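Equipment plan: picking cells, second half

Quotes for the two additional picking cells closed on 2018-03-05. Gradarmont and Sorau both bid on the arm, controller and mounting frame; Miter bid on grippers only. Hugo Cordero is checking the three bids against the same parts list, as the February versions left out cable sets and spare fingers.

Bins stay as they are. The gray metal type costs little, takes scuffing and can be clamped to any bench we own. Mixed household items remain the standard load, so gripper bids must cover brushes, watch straps and thin sticks as well as blocks. 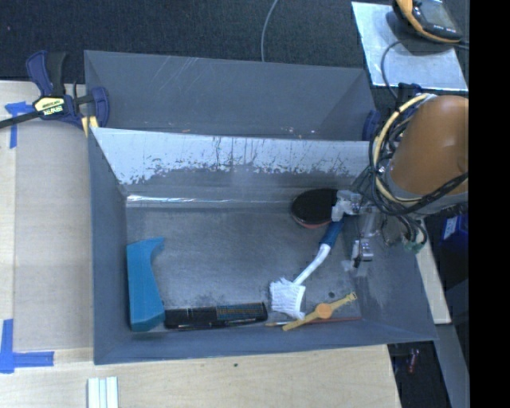
Can a cell be ordered without the service contract?
Both arm suppliers will sell the hardware alone, but the warranty then drops from five years to two, and the budget line assumes five.

Cable wear is now a separate line. Benito Bustamante logged over 200 hours of unplanned downtime last year, most of it traced to hoses and connectors at the wrist. Each new cell will be ordered with one full spare harness. Finger sets move to a fixed order of 360 pieces per year, released quarterly.

Bench space has been approved for both cells. Power has not; Katherine Ticona needs the rated load from each bidder before she can book the electrician. Send changes to the parts list to Hugo. Requests for other gripper types go to Crescencio Mateos and will be held for the next budget round.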